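How to descale a steam cleaner boiler
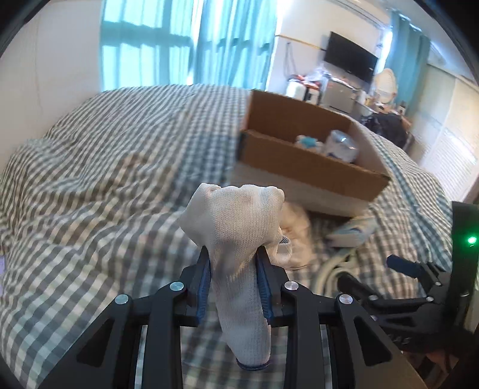
Page last updated: September 23, 2018

These instructions are for the Nidmont upright and cylinder steam cleaners with a fixed boiler. If you have the Jokix hand-held model, the tank lifts out and you should follow the leaflet that came with it.

Limescale builds up faster in hard water areas. Signs that the boiler needs doing are a weak or spitting jet, white flakes on the floor cloth, and a longer wait before the ready light comes on. If you fill from the tap, descale after every 20 tanks. With a half-and-half mix of tap and distilled water you can leave it for 55.

What you need

Descaling powder, one sachet
A measuring jug
A funnel
A bucket
The drain key supplied with the machine

Do not use vinegar. It attacks the seal on the safety cap, and replacement seals for the older machines are hard to find.

Before you start

Switch off, unplug and leave the machine until it is completely cold. Press the steam trigger to let out any pressure that is left, then take off the hose and all attachments. Never loosen the safety cap while you can still hear hissing.

Descaling

Unscrew the safety cap and tip any old water into the bucket. Stir the sachet into half a litre of lukewarm water until it has dissolved, then pour it into the boiler through the funnel.

Leave the cap off. The powder gives off gas as it works and it has to be able to escape. Do not plug the machine in at any point while the solution is inside.

Wait eight hours — overnight is easiest. Rock the machine gently once or twice if you happen to be passing.

Rinsing

Turn the drain plug with the key and empty the boiler into the bucket. Expect grit. Close the plug, fill with clean water, shake and empty again. Repeat until the water runs clear, which can take 5 rinses on a neglected boiler.

Refit the cap, fill as normal and run the first tank of steam into a sink or an old towel before cleaning anything you care about. Check around the drain plug for drips. If it weeps, the washer is worn and needs replacing (Pawlak part, 12 mm, sold in pairs).

See also: Changing the hose seal. Washing and drying floor cloths.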